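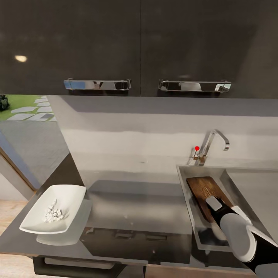 Glossy doors, a glossy counter and a cutting board in the sink: the gripper at work in Skudix.

The cheapest way to wreck a kitchen is still to do it on a computer. Skinley, a small software company with a large opinion of its cabinetry, will rent you one for $230 a month. The product is called Skudix, and it's a simulated home where you can set a robot arm loose on the household chores before letting it anywhere near a house you'd like to keep.

I have spent most of the summer in there. I've had vacations with less square footage.

You get three kitchens with the basic plan. Flores is the plain one, and the one the manual tells you to start in. Braldale is the show-off, all dark shine and chrome, the sort of place that makes you want to wipe your feet. There's a third, but it kept crashing my desktop and we've agreed to see other people.

The shine turns out to matter more than I expected. A countertop that behaves like a mirror is a mean trick to play on a robot's vision, and Skinley plays it with relish. Park a white dish of little white cubes on that dark surface and there's a second pale shape lurking by it that your software has to make up its mind about. Mine took a while. I sympathized, having once tried to pick up a reflection of a spoon in a hotel.

The sink is the other hard case. A wooden board leaning in a steel basin asks the arm to reach down and in, keep clear of the faucet, and put its finger pad somewhere useful. In the real world you'd set that up by hand for every try. Skudix puts everything back at the press of a key, and you can queue up to 1000 attempts before bed. I did this once. The log in the morning read like the diary of somebody who hates dishes.

Setup took me four evenings, which the box calls "minutes." Most of that went on matching the gripper to the one I planned to use, a job done through a menu that seems to have been translated from a language with no word for "save." Once it worked, it kept working, and I stopped saying things to the monitor.

Where Skinley has been smart is in the dull stuff. The wood has grain in it, and plenty of it, with swirls toward the back and streaks that run mostly side to side. A bare tabletop sounds like the easiest thing in the world until a machine has to look at one and conclude that there's nothing there to grab.
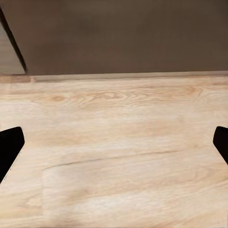

One reader, unnamed at his own request, wrote in June to say that he had canceled after a month. His complaint was that the arm got very good at Braldale and then fell apart in his own galley kitchen, where the counters are beige and the drawers stick. He'd like Skinley to sell an ugly kitchen.

So would I. The company says more rooms are on the way, and I hope at least one has a junk drawer. For now you can change the lighting and move the furniture around, and that helps some – but every surface still looks as if the realtor is due in ten minutes.

Support is by email and quick enough. The free trial is stingy, with one room and no overnight queue, so you don't get to try the best part until you've paid. Sign up by 31st August and Skinley throws in the extra dish set. I've used it. The bowls are nice.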